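공유 작업실 펀사이드(Fernside), 손으로 쥐는 그리퍼 '와테로(Watero)' 두 번째 버전 제작 자료 공개

배포일: 2019-11-16
배포: 펀사이드 공유 작업실
즉시 보도 가능

안녕하세요, 펀사이드에서 그리퍼를 만들고 있는 헤르만 산토소(Herman Santoso)입니다. 보도자료는 원래 "당사는"으로 시작해야 한다던데 저희는 회사도 아니고, 글도 제가 혼자 쓰고 있으니 그냥 제 말투로 가겠습니다. 기자님들, 필요한 부분은 편하게 고쳐 쓰셔도 돼요!

먼저 소식부터요. 저희 작업실에서 만들어 온 손잡이형 그리퍼 와테로의 버전 2 설계 파일과 조립 안내서, 부품 목록을 오늘부터 전부 무료로 공개합니다. 개인이 집에서 만들어 쓰셔도 되고, 학교나 동네 작업실에서 수업 재료로 쓰셔도 됩니다. 고쳐서 다시 나눠 주시면 더 좋고요.

와테로는 사람이 손에 들고 물건을 집는 도구입니다. 로봇 팔 끝에 달리는 집게를 떼어다가 사람이 직접 들고 다닌다고 생각하시면 얼추 맞아요. 사람이 이걸로 서랍을 열고 컵을 옮기면 그 움직임이 기록되고, 나중에 로봇 팔에게 같은 일을 가르칠 때 씁니다. 저는 원래 로봇 쪽 사람이 아니에요. 가구 수리를 오래 했고, 로봇은 집에서 취미로 만지다가 부엌 식탁이 도저히 감당이 안 돼서 펀사이드로 짐을 싸 들고 나왔습니다. (식탁은 지금 잘 지냅니다.)

첫 버전은 솔직히 말해 손목이 아팠습니다. 무게가 앞으로 쏠려서 조금만 들고 있어도 팔이 처졌고, 손가락 끝이 매끈해서 둥근 손잡이를 잡으면 자꾸 돌아갔어요. 그래서 이번에는 몸체의 무게를 손 쪽으로 끌어오고, 맞물리는 손가락 패드를 통째로 다시 그렸습니다. 패드만 39번을 다시 뽑았습니다. 저희 작업실 프린터한테는 지금도 좀 미안해요.

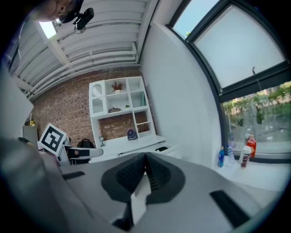
펀사이드 작업실에서 본 회색 그리퍼. 검은 골무늬 패드 두 장이 가운데에서 V자로 만난다.

패드 얘기를 조금만 더 할게요. 처음엔 부드러우면 다 잘 잡힐 줄 알았는데, 너무 무르면 컵을 쥐었을 때 패드가 밀리면서 컵이 비스듬히 섭니다. 반대로 단단하면 얇은 종이 같은 걸 못 집고요. 10월 내내 그 중간 지점을 찾느라 저녁 시간을 다 썼습니다. 결국 재료는 한 가지로 두고 표면의 골과 안쪽 두께를 바꾸는 쪽으로 정리했는데, 이게 만들기도 제일 쉬워요. 패드가 닳으면 나사 2개만 풀고 새것으로 갈아 끼우면 됩니다. 몸체는 건드릴 필요가 없습니다.

이름이 낯선 부품도 하나 있어서 미리 설명드리면, 손잡이와 집게 사이를 잇는 연결부를 저희는 자토이(Jatoi)라고 부릅니다. 따로 떼어서 쓸 수 있게 설계했기 때문에 집게 모양이 마음에 안 드시면 자토이만 가져가서 자기 집게를 달아 보세요. 국자를 달아 보신 회원분도 계셨는데 생각보다 괜찮았어요. 파일에는 안 넣었지만요.

시험 방식은 거창하지 않았습니다. 작업실 한쪽 벽돌 벽 앞에 흰 책상 겸 선반을 두고, 그 둘레에서 생활하듯이 이것저것 집어 봤습니다. 검은색과 흰색 무늬가 인쇄된 위치 표식도 곁에 세웠고요. 깔끔한 시험대에서 블록만 옮기면 결과야 예쁘게 나오겠지만, 저는 집에서 쓸 로봇을 만들고 싶은 거라 서랍도 있고 화분도 있고 선풍기도 있는 자리가 좋았습니다. 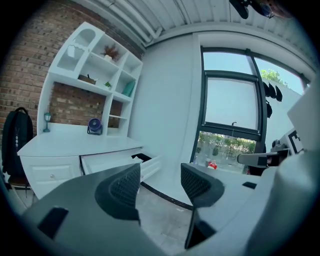

그중에서 제일 애먹인 건 서랍이었어요. 여는 것 자체는 쉬운데 천천히, 똑바로, 중간에 멈추는 게 어렵습니다. 사람 손은 서랍이 살짝 비뚤어지면 저도 모르게 힘을 옆으로 보태거든요. 그리퍼를 쥐고 하면 그 감각이 한 박자 늦게 옵니다. 그래서 안내서에 서랍 연습 항목을 따로 만들었고, 처음 잡아 보시는 분은 거기부터 해 보시길 권합니다. 작은 화분 옮기기는 그다음이에요. 마른 잎이 달린 화분은 특히 나중으로 미루시고요, 바닥 청소하기 싫으시면요!

기록을 정리하는 프로그램은 고르넬라리(Gornelari)라는 이름으로 같이 올립니다. 이건 펀사이드 회원 여섯 명이 나눠서 짰고, 저는 주로 옆에서 "버튼 좀 크게 해 주세요"를 담당했습니다. 지금까지 저희가 모은 동작 기록이 2000건인데, 그중 잘못 집거나 떨어뜨린 것도 지우지 않고 그대로 넣었습니다. 실패한 기록을 빼 달라는 의견도 있었지만 저는 넣는 쪽이 맞다고 봤어요. 저처럼 집에서 혼자 해 보는 분들은 남이 어디서 미끄러졌는지가 제일 궁금하실 테니까요.

공개하는 자료를 정리하면 이렇습니다.

와테로 버전 2 몸체와 손가락 패드의 출력용 파일
자토이 연결부 도면과 조립 순서
나사, 베어링, 전선까지 적은 부품 목록
고르넬라리 프로그램과 한국어 설명서
동작 기록 2000건

집에서 만드실 분께 드리는 부탁도 있습니다. 몸체 출력은 서두르지 마세요. 속도를 올리면 자토이가 끼워지는 자리가 휘고, 그걸 줄로 갈아 맞추다 보면 처음부터 다시 뽑는 것보다 오래 걸립니다. 제가 해 봐서 압니다. 나사도 안내서에 적힌 길이로 꼭 맞춰 주세요. 조금 길어도 되겠지 하고 넣으면 안쪽 전선을 누릅니다. 그리고 조립을 다 하시고 나면 전원을 넣기 전에 손으로 집게를 여닫아 보시고, 어딘가 걸리는 느낌이 있으면 거기서 멈추고 다시 풀어 보세요.

아직 안 되는 것도 적어 둡니다. 왼손잡이용 손잡이는 그리다 만 상태입니다. 젖은 물건을 집는 시험은 제대로 못 했고, 유리컵은 되긴 되는데 권하지는 않습니다. 밝은 창가에서는 표식 인식이 가끔 흔들리는데, 원인은 아직 찾는 중이에요. 비슷한 걸 겪어 보신 분이 계시면 꼭 연락 주세요. 저 혼자 블라인드만 올렸다 내렸다 하고 있습니다.

판매 계획은 없습니다. 완제품을 살 수 없느냐는 문의를 종종 받는데 만들 손이 부족해요. 대신 펀사이드에 오시면 작업실 공구를 쓰면서 직접 조립하실 수 있고, 막히는 부분은 제가 옆에서 같이 봐 드립니다. 재료비만 준비해 오시면 되고 프린터는 미리 예약해 주세요.

취재도 환영합니다. 와테로를 직접 들어 보고 서랍도 열어 보실 수 있어요. 저는 말이 좀 길어지는 편이니 시간은 넉넉히 잡고 오시면 좋겠습니다.

펀사이드 소개
펀사이드는 회원들이 공간과 공구를 함께 쓰는 공유 작업실입니다. 목공과 전자, 3D 출력 작업을 주로 하며 회원이 만든 설계는 본인이 원할 경우 펀사이드 이름으로 공개합니다.

문의
펀사이드 공유 작업실, 와테로 담당 헤르만 산토소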